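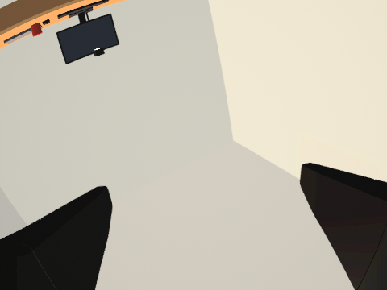
Figure 3. Computer-rendered view of two dark gripper fingers before pale surfaces that meet in a corner.

4.2 Release timing and the second weekend

We come now to the part of the study that gave us the most pleasure, and also the most trouble, namely the question of whether a small film is helped or hurt by opening in the crowded weeks of October. Our sample covers 909 screenings at the Pliltbridge and its two sister theaters, and for each one we had the ticket count, the start time and, where the projectionist had been kind enough to write it down, the running order of the trailers.

Kalinowski (Bożena Kalinowski, in her earlier work on the Vornden circuit) argued that a modest drama lives or dies by its second Sunday, and we were curious to see if her finding would travel. For the most part it did. Films that sold fewer than 100 tickets on that day were usually gone by the next program change, however warmly the local papers had written about them. The exception was Wumbei, a slow and rather lovely family story that opened to poor houses and then crept past 600 admissions — mostly at matinees, and mostly among people who had read the novel. We left it in the sample, although it pulls the average up a little, and we return to it in Section 5 together with the Drostarora reissue.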